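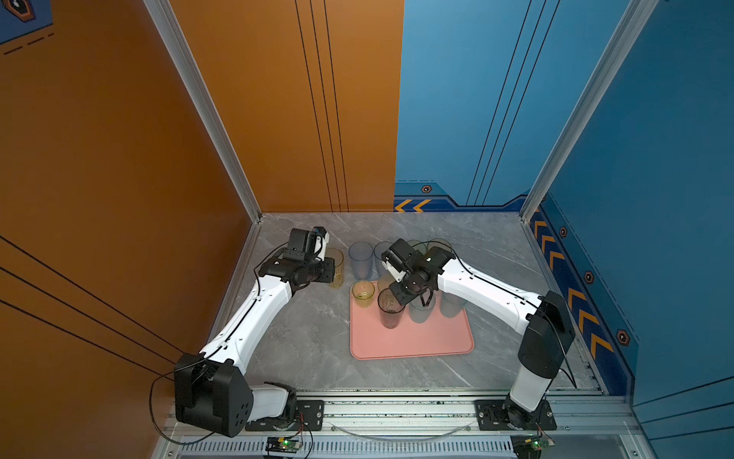
Two-arm tabletop cell with cups and a tray, right gripper on a cup.

How to Budget for a Two-Arm Tabletop Cell

By Leonie Ackermann
11 May 2021

The price on the quote for a pair of small robot arms covers the arms. It usually leaves out a good part of what you need before they can pick up a cup. This page goes through the rest of the list in the order we now use at Lustness when a department asks for a cell of its own. It assumes you already know you want two arms and that they will work on light objects at table height.

Before you start

Write one sentence that says what the cell has to do. "Move plastic cups between the floor of the cell and a tray" is good enough. "General manipulation research" is too loose to buy against, and you will end up paying for reach and payload you never use. Keep the sentence at the top of the budget sheet. Every line below it should be there because of that sentence.

Step 1. Fix the footprint

Measure the bench or stand, then the door, then the elevator. A cell with side walls is hard to tilt once it is bolted together. Knut Wegener in our shop had to take one apart in a corridor last December, and the labor was charged to the project.

Mark the reach of both arms on the floor of the cell with tape or on a scale drawing. The area where the two circles overlap is where two-handed work can happen, and it is smaller than people expect. If your tray doesn't fit in the overlap, change the spacing of the arms before you order the frame.

Step 2. Price the frame and walls

Aluminum extrusion is easy to quote. Ask for it cut to length, and get the brackets and screws on the same order. Allow for a front rail stiff enough to carry both arms, and for the mounting plates between the rail and the arm bases. The plates are often custom parts, so send the drawing out early -- they were the last thing to arrive on both of our builds.

Wall panels come next. Plain ones are cheaper. Colored or printed ones cost more but give you a fixed background, and a camera-based task may need that. Order one spare panel for each color.

Step 3. Price the arms and grippers together

Ask every supplier for a quote that includes:

Arm, base and shoulder hardware
Gripper and a spare set of fingers
Wrist camera, if you want one, with its bracket
Power supply and emergency stop
Cables at the length you will really run

The last line matters. A cable that runs along the outside of an arm needs slack at the shoulder, and stock cables can be too short once you add it. We paid $543 for replacement cables on the Bellamy cell, all of it avoidable.

Step 4. Add the small electronics

Controller boards, USB hubs, jumper wires, indicator lights and standoffs are cheap one at a time and tend to go on somebody's card. Put them on the sheet as one line. Decide at this stage where boards will be mounted. A board near the front edge is easy to reach, but it may also need a cover, and the cover should be in the budget too.

Step 5. Buy the objects

Test objects are part of the equipment. For cup work, get a mix of heights and colors and include some translucent ones, because clear plastic is harder for many depth cameras. Buy duplicates from the same batch. Anselmo Brandão, who runs our tests, keeps a sealed set of 12 so that results can be repeated after the everyday cups are scratched. Trays belong on this line as well. Check that the rim is low enough for the gripper to clear.

Step 6. Budget the hours

Count assembly, wiring, calibration and the first round of fixes separately. Calibration for two arms takes longer than twice the time for one, since the arms also have to agree with each other. If you are paying an outside integrator, get this in writing. We had quotes from Jenis and Dallari for the same drawing, and only Dallari had included the calibration of one arm to the other.

Step 7. Set the reserve and get it signed

Hold back a share of the total for spares and changes, and show it as its own line. Gisela Kramer in purchasing sends back any sheet where the reserve is hidden inside another figure. For each arm, list the part most likely to wear out and its lead time. Gripper fingers are the usual answer.

Send the finished sheet with the drawing and all quotes attached. Quotes must still be valid on the day it is signed. Questions about cost codes go to Maximiliano Ibarra, and questions about bench space go to Knut.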